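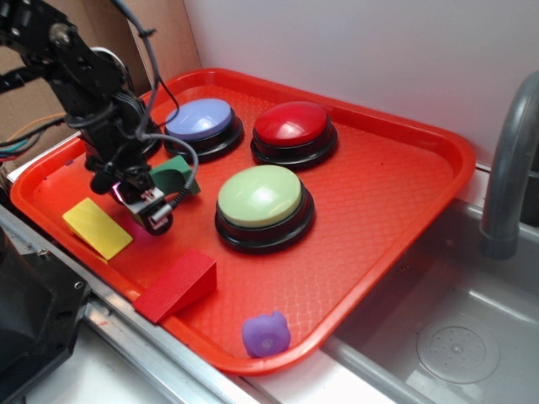

I bought one for the patio and ended up ordering a second for the kitchen, because my husband kept walking off with the first, a customer wrote to us in April, and could we please tell her whether they stack? They do! You can pile them up in a cupboard and they come apart again without a tug.

Nastcombe Raised-Rim Serving Tray
Item 3934
Color: red-orange

We've carried trays from Nastcombe for longer than we've had a website, and this is the one we keep at home. It's a plain rectangular plastic tray with a rim that stands up all the way round, and a diamond pattern on the surface that gives glasses and bowls a bit of grip while you're getting the screen door open with your elbow. It won't hold a tall vase steady on the stairs (please don't try), but for lemonade, soup, toast or a stack of burgers on their way to the grill it does very nicely.

People often ask us how it compares with the Sernetti. The Sernetti is the prettier tray, with its smooth finish and cut-out handles, and if you mostly serve coffee to company you may like it better. It does want a cloth or a mat under anything that slides. The Nastcombe is the everyday one — you lift it by the rim, you wipe it down, and you put it away.

Care
Wash by hand in warm, soapy water. A soft vegetable brush gets crumbs out of the pattern much faster than a sponge. Top rack of the dishwasher is fine now and then. Keep it away from the stove, and let pans cool before you set them down.

Good to know
Sold singly or in a set of 4. The Takagi tray stand (item 154) fits this tray and turns it into a little side table, and the Broterlow liners (item 191) can be trimmed to size with kitchen scissors.

Orders placed before noon on Tuesday go out the same day. If yours arrives scratched, send us a note and we'll mail another.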